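Home Shop Care Guides FAQ Contact

Frequently Asked Questions: Artificial Flower Stems

How should stems be arranged on a small table?
Place the tallest stem first and add shorter ones on either side. Customers are advised to work with the flowers lying flat before moving them to a vase.

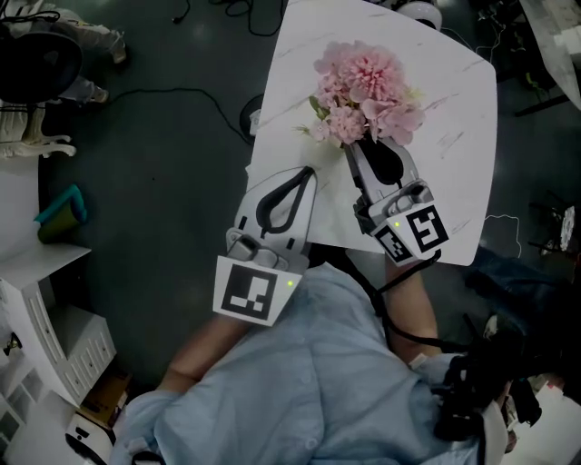 Pink blooms on a marble-patterned table.

How are the flowers cleaned?
Use a soft, dry brush twice a year. Do not use household sprays – they may dull the color of the petals.

May the stems be bent or cut?
Yes. Bend the stem slowly, 2 inches at a time, and hold it below the lowest leaf. Cutting requires wire cutters. Cut stems cannot be returned.

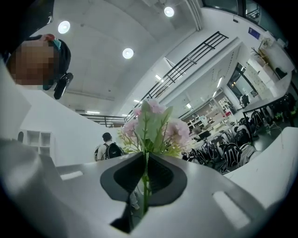 Artificial spray with pale pink clusters and green leaves.

Does Flernel accept bulk orders?
Orders of up to 500 stems ship within 8 business days. Larger orders are handled by Branwen Wynne in the Trade Office.

When will the Grisero vase line return?
Stock is expected in September.

Reader Comments

Raimonds Zariņš: The brush works well. Is a hair dryer on the cool setting all right too?

Flernel Customer Office: Yes, on the lowest speed.

H. Văduva: My cutters barely got through the thick stems. Please list the wire size.

Related Items
Choosing a Vase Height
Storing Stems Between Seasons
Returns and Exchanges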